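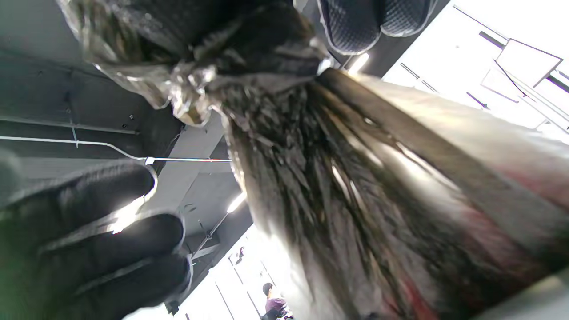

Household Trash

Household trash is the stuff a home throws out, and I've been a little obsessed with it ever since I moved to Pirko! My building has 165 apartments and 2 chutes, so you can imagine Mondays.

What goes in

Food scraps mostly, plus packaging (so much packaging).
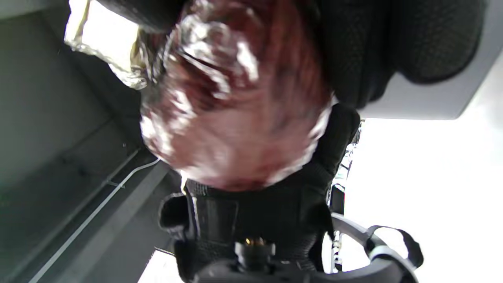
Crumpled foil in a gloved hand

Clean foil gets recycled in Pirko. Over in Isov it goes in with everything else, which drives me nuts.

Bags and bins

I like thin bags for a small bin and thick ones for the kitchen.
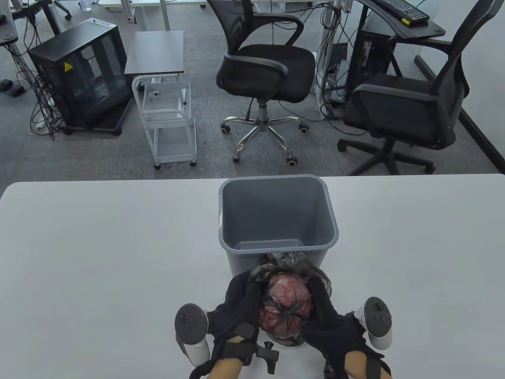
Gray wastebasket and a black trash bag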